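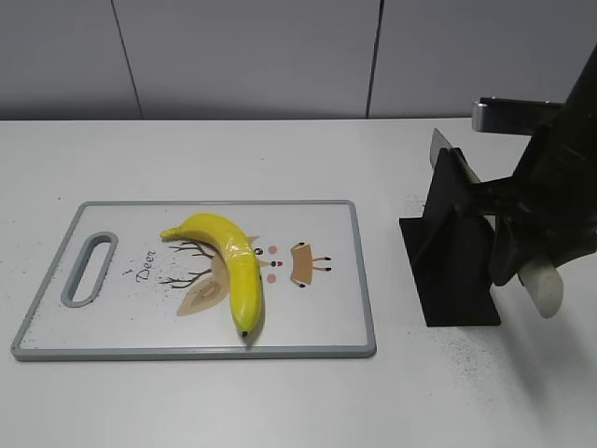

Cutting board with deer print and handle slot.

Search this guide Go

Section 4: Setting Up the Calla Vehicle Video Logger

Before a long road trip, install the logger and record a short test drive. Allow 30 minutes.

1. Park on level ground and turn off the engine.
2. Wipe the inside of the windshield behind the mirror and let it dry.
3. Press the mount onto the glass and hold it for a slow count of ten.
4. Slide the logger into the mount until it clicks.
5. Run the power cable along the headliner and down the passenger side.
6. Start the engine. The light turns green after a few seconds.

CAUTION: Keep the cable clear of airbag covers.

7. Open Trip, then Route Type, and choose Paved, Gravel or Sand. Use Sand for soft tracks – it raises the shock limit so that every bump does not save a clip.
8. Set the clock to local time. The logger does not change time zones at border crossings.

Note: The Purves memory card holds 819 clips. When it is full, the oldest unlocked clips are erased first. To lock a clip, press button 2 while it is playing.

9. Drive a short loop, stop, and play back the test clip. If the hood fills most of the view, tilt the lens up one notch.

If error 2420 appears, remove the card, format it in the Tools menu and repeat step 9. Formatting erases all clips, including locked ones.

Section revised by Gheorghița Pop, Cledesach, Monday, August 9, 2021

We use cookies to improve this site. Accept Manage settings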